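Review: Lumero ballot scanner, precinct model
March 2018

The Lumero is a tabletop optical scanner for hand-marked paper ballots, sold through Burnico. I tested it against the Filmont unit our county has used for the past three election cycles. The test deck was 813 ballots, pre-marked and hand-tallied, with a mix of clean marks, light pencil, check marks and stray lines.

## Setup

The scanner sits on its own lidded ballot box. Poll workers unlock the lid, break the seal, record the seal number and press the power button. The zero tape prints in 4 minutes from a cold start, and most of that is a self-test that cannot be skipped. The Filmont does it faster but prints a shorter tape with no per-contest lines.

Paper loading is awkward. The roll has to go in with the loose end facing the rear, and the door will close on it either way. Put in backward, it prints nothing and reports no error.

## Reading marks

Filled ovals were read correctly across the full deck. Light pencil was the weak spot. At the default threshold, 20 ballots were returned to the voter as blank in at least one contest. Lowering the threshold one step cleared most of them but began to pick up eraser smudges. The threshold is locked once polls open, so it needs to be settled during logic and accuracy testing.

Overvotes are handled well. The screen names the contest and gives two choices, return or cast. The text is large and the wording is plain.

## Feed and jams

I fed the deck by hand in batches of 100. Ballots folded once went through. Ballots folded twice, as most mail ballots are, jammed if the second crease met the rollers at an angle. 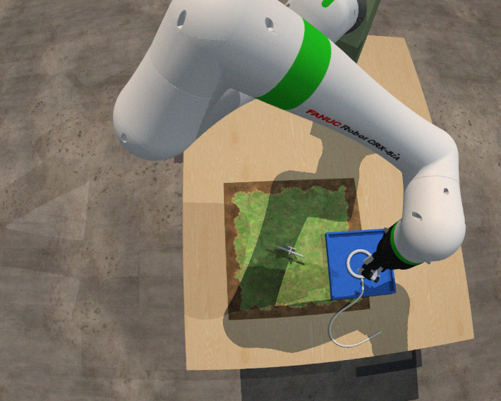 Hand feeding is the slowest part of any acceptance test, and the scanner has no bulk tray. Van Beek sells a feeder attachment for its own units, but it does not fit the Lumero slot. A county our size will keep using two clerks and a tally sheet.

## Verdict

Accurate on clean marks, clear on overvotes, poor on paper loading. Buy it if your voters use pens. Rated below the Filmont for speed, above it for the printed tape.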